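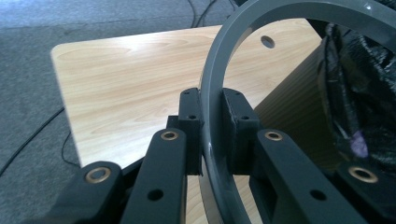

## Grey ring

Smooth plastic with a glossy finish, dark slate grey in colour. The cross-section is flat and rectangular, so the light catches along the inner face.

## About this page

This is the hoops and rings page of the Jallside household parts gallery. It covers round plastic pieces that come in with mixed boxes and need a new use. The boxes are sorted at the Hodura room, on the first floor, and anything that can be matched to a shelf number goes there the same afternoon. Page last changed 12 August 2023.

The grey ring is listed under 729. It has no maker in our records and did not come with instructions. If you have lost a ring of this sort from a set, please send us the outside width and the thickness of the band before you visit. A tape measure is good enough for the first, but a ruler is better for the second.

## Borrowing and collecting

Rings can be taken away for 10 days to try for size. Bring the paper tag back with the piece, even if you are keeping it. Small items go in the post from Stuvivport, but large hoops have to be collected because they bend in the bag.

Wash plastic pieces in warm water with a little washing-up liquid and dry them with a soft cloth. Scouring pads leave marks on a glossy finish. Store rings flat, and keep them off radiators.

The next page, Ngui, has lids and collars. Handles and knobs will be added in December.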